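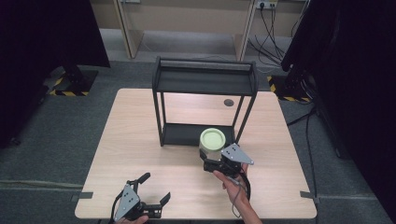
Masik finger pads, the replacement set for the Sellard hand-held gripper, come as a pair and go out to you with new screws in the bag. We are so glad you found this page, and if you own pads bought before June, please read a little further before you order! Jars with a round lid, like the green-lidded one held next to the black two-tier rack, are where the old pads let people down. The face of the pad could creep away from its backing, a tiny bit at a time, until the grip felt firm in your hand but the jar was already on its way down. We had two of these reports from our friends at the Mukero workshop, both with glass, and that was quite enough for us to stop selling the old ones.

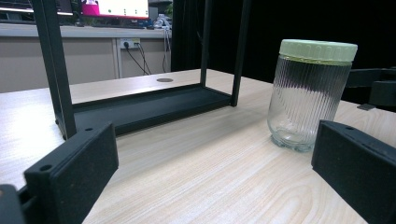
The new pads are molded in one piece, so there is no glued face left to creep. We cycled a set 800 times on a full jar of 400 grams, then took it off and went over it with a magnifier, and we were very happy with what we saw. Please do still check yours every Tuesday (or whatever day suits you), and stop using any pad that moves when you push it sideways with your thumb.

Old pads can be swapped free of charge for 36 months from purchase. Just send them to our Đào service desk with your order number, and keep the gripper itself at home.

Sold as: 1 pair, black, with screws
Fits: Sellard hand-held gripper, left or right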